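# Flaltstead workshop's sorting arm moves on to mixed bins

FLALTSTEAD, 30 August 2026 – A used industrial robot arm installed at the Prosser shared workshop is now picking small household items out of a metal bin, and the members building it plan to have it sorting donated goods by December.

The project, which its builders call Trerkine, occupies one bay at the rear of the workshop on Brinley Road. It was started by Elisa Palumbo, a former packaging line technician who has rented bench space there for several years. Four other members now work on it regularly, mostly in the evenings.

Palumbo bought the arm at a plant closing sale and had it delivered on a pallet. The members rebuilt the power supply to suit the building, poured a new base and fenced off the bay before the arm was allowed to move under power. The workshop's insurer inspected the fence and the emergency stops and asked for one change, a second stop button next to the door.

The group's aim is modest. Prosser takes in boxes of mixed small goods from house clearances and sells them to raise money for tools. Sorting a box by hand takes up most of an evening, and boxes tend to pile up in the hallway. Trerkine is meant to lift items one at a time out of a bin and set them down in another, where a member can check them and put them on the right shelf.

Early tests used wooden blocks of a single size. Palumbo said those went well enough that the group moved on sooner than planned.

"Blocks are easy to pick up and they don't tell you much," she said. "We wanted things that are slippery, or flat, or see-through, because that is what comes in the boxes."

The work area is built on a wooden table with two gray bins set one behind the other. Clamps hold the rear bin, and the front one has a strip of wood running along its side. Palumbo said the bins moved during the first long session and that the arm's positions had to be measured again afterward. The group now checks them each time the bay is opened. 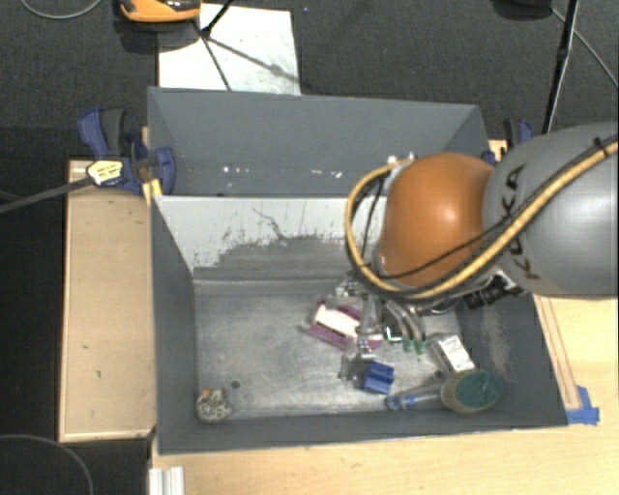 *The Trerkine arm over the front bin, with its green-tipped gripper lowered among the test items.*

The gripper has taken more time than any other part. The first version had flat metal fingers that scratched the bottom of the bin and let go of anything with a rounded side. The current one has soft tips, which the members change when they start to wear. Palumbo keeps the old ones in a jar, marked with the number of picks each pair lasted. The best pair so far reached 709.

The hose and cable on the outside of the arm were another source of trouble. On one run the hose caught on a joint and pulled free of its fitting, and the session had to be stopped. It has since been routed again with more slack near the wrist. The group also lowered the arm's top speed and has not raised it again.

According to the log kept at the bench, the arm has made 2,628 attempted picks since the mixed items were introduced. Of those, 297 ended with the item dropped or left behind. Clear plastic accounts for the largest share of the misses, followed by thin items lying against a wall of the bin.

Brushes have also caused problems. The software tends to choose the handle, and the head then swings as the arm lifts. Palumbo said one member is working on a change that would make the arm prefer a point closer to the middle of long items. It is expected to be tried next month.

The members have spent $482 on the gripper so far, including the parts for the two versions that were dropped. The money came from the sale of a drill press and from a collection among members. The arm itself belongs to Palumbo, who has agreed in writing to leave it in the bay for as long as the project runs.

Not everyone at Prosser was in favor of the build. The bay was used for upholstery until last year, and the members who worked there had to move to a smaller space near the front. A meeting in the spring voted to let Trerkine stay, on the condition that the arm is not run while classes are being held in the next room. The compressor can be heard through the wall.

Palumbo said she thought the condition was fair. "It's a loud thing to have next to you if you're trying to teach somebody to sew," she said.

The next step is a second bin of items that the software has not been tuned on, drawn from a donated box and left unsorted. The group will run the arm on it over several evenings and post the results on the board by the entrance. If the miss rate holds, a camera will be fitted over the rear bin so that the arm can place items in rows – at present it simply sets them down where there is room.

Members who want to help may sign up at the front desk. New helpers must complete the workshop's machine safety class before entering the fenced bay, and at least two people have to be present whenever the arm is switched on. The bay can be viewed from outside the fence during normal opening hours.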